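Chapter 2: Storage and Handling of Goods

Every business that holds goods must decide where to keep them and how to record them. 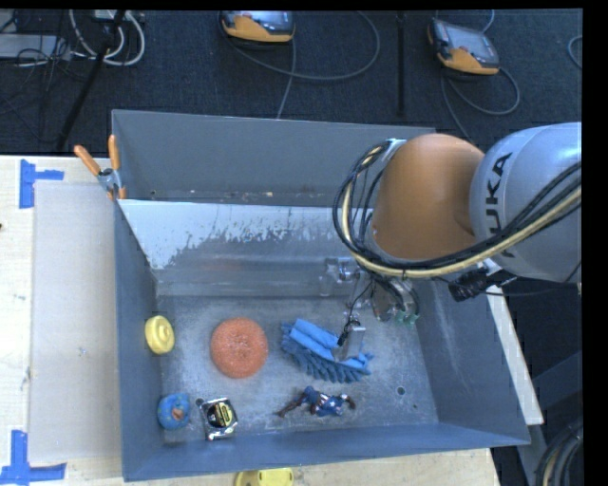 The cost of holding stock includes rent, insurance, labor and the loss of items that spoil or go out of date. A small firm such as Grovine, with 288 product lines, may spend more on storage than on delivery. This chapter explains how such costs arise and how managers control them. Section 2.1 covers the layout of a stockroom. Section 2.2 introduces the reorder point, using the records of the Nostbridge depot, which ships 600 orders in a normal month. Students should review the terms "turnover" and "lead time" before they begin.

Related chapters
Purchasing and Supply
Reading a Stock Ledger
Case Study: Barura Wholesale

Last updated: May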